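**Unidad 4. Mobiliario auxiliar bajo: mesas de estructura metálica**
Apuntes de clase. Versión revisada el 30 de octubre de 2022.

Esta unidad presupone leída la anterior (tableros y cantos). Los cálculos de flecha se hacen con la hoja que se repartió en abril; no se reproduce aquí.

### 4.1 Definición y cotas

Se llama mesa baja a la que queda por debajo de la altura de asiento. En el ejercicio de referencia, el modelo Trokley, la longitud del tablero es de 1.000 mm, el ancho de 548 mm y el espesor de 23 mm. Estas cotas son nominales; en el plano acotado se indicará siempre la tolerancia del fabricante.

El conjunto se descompone en dos subsistemas:

- **Tablero.** Recibe la carga y la reparte hacia los apoyos. Trabaja a flexión.
- **Bastidores.** Transmiten la carga al suelo. Trabajan a compresión y, ante un empuje lateral, a flexión en las uniones.

### 4.2 La pata en marco

La pata en marco es un rectángulo de perfil delgado cuyo lado inferior apoya en el suelo. Respecto a la pata puntual presenta una superficie de contacto mayor y una presión menor sobre el pavimento, lo que reduce el riesgo de marca en suelos de madera. A cambio, exige una planeidad mejor: una pletina larga sobre un suelo irregular apoya solo en dos puntos y la mesa cabecea.

La rigidez en el plano del marco es alta. En el plano perpendicular depende casi por completo de la fijación al tablero, y es ahí donde se concentran los fallos de montaje.
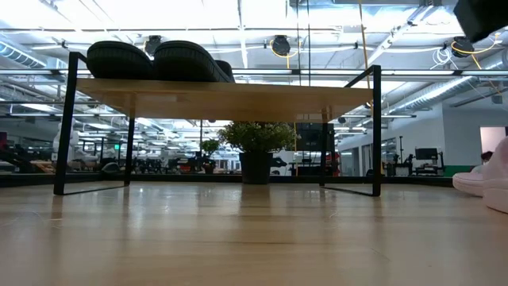 *Fig. 4.1. Mesa baja con tablero de madera y patas metálicas negras en marco. Vista inferior.*

Obsérvese en la figura la relación entre la sección de las patas y la superficie del tablero. El perfil fino deja libre el volumen inferior, ocupado en este caso por una planta en maceta oscura. Los zapatos negros se apoyan hacia la mitad izquierda del tablero: a efectos de cálculo, una carga pequeña y descentrada. Para el predimensionado se desprecia; para el estudio del acabado superficial, no.

### 4.3 Acabado y uso

Las suelas de caucho pueden dejar marca por migración de plastificantes en algunos barnices. El ensayo de contacto se describe en el anexo Cillis. Criterios mínimos para la memoria:

1. Indicar el tipo de barniz y el número de manos.
2. Indicar si el canto recibe el mismo tratamiento que la cara.
3. Prever protección bajo el lado de apoyo cuando el pavimento sea de madera.

Las macetas colocadas bajo el tablero no afectan a la estructura. Sí afectan al mantenimiento: el agua de riego retenida entre la maceta y el pavimento mancha el suelo antes de que se aprecie desde arriba. Se recomienda plato y separador.

### 4.4 Ejercicio

Represéntese a escala el alzado y la planta de una mesa con patas en marco, con las cotas de 4.1. Calcúlese después la flecha en el centro del vano para una carga puntual de hasta 1.788 N, suponiendo tablero biapoyado. Compárese el resultado con el de la serie Räsänen, que lleva travesaño central.

Entrega en formato A3, con cajetín Mirkton completo. Los planos sin escala gráfica se devuelven sin corregir.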